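Workshop notebook - shared bench, two-arm cell
July, entry opened Sunday 8:40, closed same day
Written up by Margaux Delaunay. Read and initialled by Caoimhe Dunne.

Purpose of entry

To record the working rules for the two-arm bench as they stand after the July review, and the reasoning behind those that changed. The previous rules sheet, taped inside the cupboard door, is withdrawn. Staff who kept a photocopy are asked to discard it. Where this entry and the cell's risk assessment disagree, the risk assessment governs until the disagreement is settled in writing.

The rules apply to the bracket-and-ring placement work being carried out for Ó Riain, and to any later job that uses the same table, the same mat and both arms. They do not cover the single-arm station by the window, which has its own sheet.

Background

The review was prompted by the Tultard audit, which found our paperwork adequate and our habits inconsistent. Two operators were asked separately to describe the start-up of the cell and gave different orders of operation. Both orders were safe. The auditor's remark was that a procedure with two versions will presently have three, and the finding was accepted without argument.

A second finding concerned the collaborative mode. The arms are rated for shared workspace operation and the shop had come to treat that rating as a property of the cell. It is a property of the arm. The assessment has to take in the gripper, the part, the fixture and the task, and must be repeated if any one of them is altered. A blunt arm carrying a part with a thin edge is a thin edge on a moving arm. Caoimhe has rewritten the opening page of the assessment accordingly.

Rule 1. Speed

Tool speed while a person is inside the marked floor line is limited to 200 mm per second. With the line clear, the limit is 500 mm per second. The controllers will permit more. No job on this bench needs more and requests to raise the figure are to be made in writing to Caoimhe.

First runs of any new or edited program are made in manual reduced mode, with the enabling device held, one arm at a time. The second arm is parked and its program unloaded. After both arms have been proven singly they may be run together at the lower limit.

Rule 2. Separation of the arms

The zone file sets the keep-out between the left arm and the right arm. It was drawn up for the earlier, longer fingers and had not been revised after the change to the current pads. I have redrawn it. The overlap region over the middle of the mat is now interlocked: one arm holds the token, the other waits outside. The wait is visible in the cycle and adds to it. This was discussed and accepted.

The elbow positions need more care than the grippers do. Most of the near misses in the log were between upper links, well above the work, at a moment when the operator's attention was on the fingers. Anyone editing a path is to check the whole arm in simulation from at least two viewpoints before loading it.

Naming: left and right always mean the robot's own left and right, whichever side of the table the speaker stands on. This was the rule before. It is repeated at the request of three people.

Rule 3. The mat and the parts

Only the parts required for the current run may be on the mat. Tools, pens, gauges, drinks and the pendant stylus are kept off it at all times, including when the arms are parked. The white margin of the table is not storage either, though small items that belong to the set-up may stand at the back, outside the reach recorded in the zone file.

The mat is to lie flat and square to the table. Its thickness is included in the taught heights. A replacement from a different supplier is therefore a change to the cell and requires the heights to be touched off again.
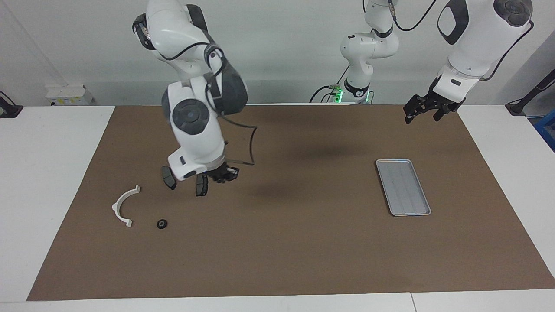 Bracket orientation at the start of a run is to be varied within the limits given in the job sheet. We had fallen into placing it the same way each time, which gave a flattering success rate and told us very little about the grasp. The sheet now lists the starting poses and the operator works down the list in order. A run begun from a pose not on the list is still logged, under "other", with a sketch.

Rings are treated in the same manner. A dropped ring is a failed run even if it comes to rest in an acceptable place. A ring recovered by hand is a stopped run and is entered as such.

Rule 4. Cables

Cables on the arms are to be dressed so that no loop can catch on the other arm, the work or the table mounts at any point in the programmed path. The check is made by jogging the wrist through its full programmed rotation at reduced speed while a second person watches the cable and nothing else. The previous practice of checking at the home position alone is discontinued.

Ties are to be snug and must allow the cable to slide. An over-tight tie at the wrist was the cause of the intermittent gripper fault in the spring. We spent two days in the software before anyone looked at it.

Anything clamped to the table edge is part of the cell. Mounts may not be shifted, even slightly and even to be put back, without a note in this book and a fresh run of the calibration check.

Rule 5. Status light

The status light is an indication for the operator. It is not a safety function and may not be relied on as proof that an arm will stay still. The meaning of each colour is set by the controller configuration and is posted at the pendant hook. Before a hand goes over the mat, the operator confirms the state on the pendant for both arms. One arm in a safe state says nothing of the other.

For any work on the grippers, including a change of finger pads, the cell is isolated at the main switch and locked. A protective stop is insufficient. Each person working on the cell fits their own lock and removes their own lock.

Rule 6. Stops and resets

Any person in the room may stop the cell for any reason, and will not be asked to justify it. The operator alone resets it, after walking to a position from which the whole table can be seen. Resets from the desk are prohibited. The remote reset has been disabled in Clumine and the button will be greyed out. Please do not report this as a fault.

The emergency stop is tested at the start of each working day, from each button in turn, with the result entered in the log. The test had drifted to one button per day in rotation. The wiring is dual channel and the risk in doing this was small, but the assessment says each button and we had signed that we did so.

Rule 7. Records

Every run is logged, including abandoned ones. The Perkska template has been adopted for the purpose, with the following fields made compulsory: operator, program revision, zone file revision, starting pose, outcome, reason for stop if any. Free text is welcome and should be brief.

The acceptance series for Ó Riain is 1000 runs. At the time of writing 605 have been completed. The question was raised whether the runs made under the old zone file may be counted. My view is that they may stand as evidence of grasp reliability and may not be used for cycle time, as the interlock changes the timing. Caoimhe agrees on the second point and has reservations on the first, the pad geometry being the same but the approach angle having altered slightly for two of the poses. She will compare the outcomes for those two poses before and after. Until she has done so the series continues and the count is quoted with a footnote.

Program files carry a revision letter and are not overwritten. A file called "final" was found on the controller, along with a later one called "final2". Both have been archived.

Training

Operators authorised under the old sheet remain authorised for two weeks and are to be signed off again against this entry within that period. The sign-off consists of a start-up, an emergency stop test, one run from a listed pose, a deliberate stop with recovery, and a lock-out. It takes less than an hour. Visitors remain behind the floor line, escorted, and the lower speed limit applies while they are in the room.

Matters left open

Force limit on the left gripper. The present setting was carried over from the previous job and has not been measured with the new pads. The gauge is out for calibration. Until it is back, no hand-over tasks between a person and the left arm.

Floor line. The tape is worn through near the door and has been walked over for months. Paint has been suggested. I would prefer a scanner, but the cost has not been approved and the tape should be renewed in the meantime.

Lighting. Both operators on the late shift have asked for a lamp at the back of the table. Any lamp on a stand would come within reach of the left arm, so the fitting would have to go on the wall or the ceiling. Caoimhe to obtain a price.

Tray position. The taught position assumes the tray is set down within the tolerance given in the job sheet, and there is at present no locating feature. Low pins would fix it, at the price of a hard object standing up from the mat. I have drawn a corner stop with rounded edges, two thicknesses, to be printed and tried at reduced speed. Drawing is in the back pocket of this book.

Additional note, 4:15 pm. Cable check repeated on both arms under Rule 4, Caoimhe watching. Right wrist clear through full programmed rotation. Left wrist clear, but the tie nearest the flange was replaced as the tail had been left long. Calibration check run afterwards, within limits, printout attached.

M.D.

Read. Agreed except as noted under Rule 7. C.D.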